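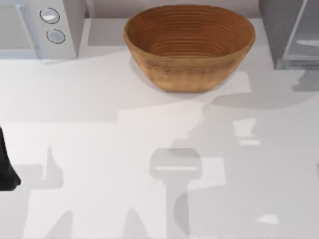 A wooden bowl with a thick, rounded rim, resting on a white countertop.

How to Oil and Look After a Wooden Salad Bowl

My aunt gave me my first wooden bowl when I moved into the apartment on Talavera Street, and I am sorry to say I ruined it inside of a year. I soaked it in the sink overnight, I left it next to the stove, and one November it split right down the side (I still have half of it, holding clothespins). So please learn from me! Looking after a bowl takes very little work, and most of it is waiting.

What you need

Food-grade mineral oil, the kind sold for cutting boards. I buy the Waltine bottle, but the store brand is fine.
A couple of old cotton T-shirts cut into rags.
Fine sandpaper, 400 grit, if the inside feels fuzzy.
A soft sponge and a little dish soap.

Step 1. Wash it quickly. Use warm water and a drop of soap, go over it with the soft side of the sponge, rinse, and dry it right away with a towel. Then leave it upside down on a rack overnight, propped up a little so air can get underneath. Don't hurry this part, even if it feels dry to you.

Step 2. Sand only if you have to. Run your fingers around the inside. If it's smooth, skip ahead. If it feels rough, rub lightly along the grain and wipe away all the dust with a barely damp rag. Let it dry again.

Step 3. Oil it. Pour a spoonful into the bottom and work it up the sides and over the rim, then do the outside and the foot. The end grain drinks up more than the rest, so go back over any spots that look dull after a few minutes.

Step 4. Wait, then wipe. I give mine 8 hours, usually while I sleep, and buff off whatever is left in the morning. A bowl that still feels greasy wants another clean rag.

A brand-new bowl likes three or four coats in its first month. After that, once every month or two is plenty, or whenever the wood starts to look pale and thirsty.

A few people have asked about olive oil. I'd leave it for the salad, as it can turn sticky and smell stale after a while. And keep the bowl out of the dishwasher and the microwave, always.

Ariel Maglaya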